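Stistholm is looking for a gripper safety technician

In November one of our hand-held grippers closed when it had been told to open. The jar survived. Lachlan Ruawai's thumb was purple for a week, and he would like you to have this job.

You would join Teodora Lazarević on the fault desk, which has 237 open tickets and one good chair. Most of the work is done at a table, by hand, with jars, bottles and patience.
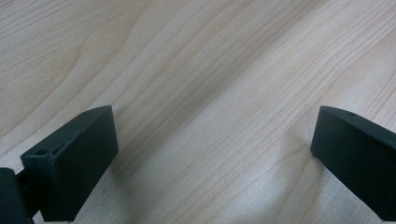
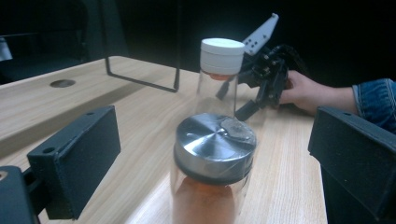

Open fingers, both times. We like them that way.

What you would do

Chase the closing fault until it confesses
Check finger mounts and screws before each shift
Write reports that Nataša Kovačević can read without sighing

What we ask

2 years fixing things that move
Steady hands and short sleeves
A willingness to press the stop button first and be embarrassed later

Hours are Monday to Friday, with 4 late shifts a month. Send a page about yourself, and one about something you broke, to Lieven Declercq at the Stistholm front office.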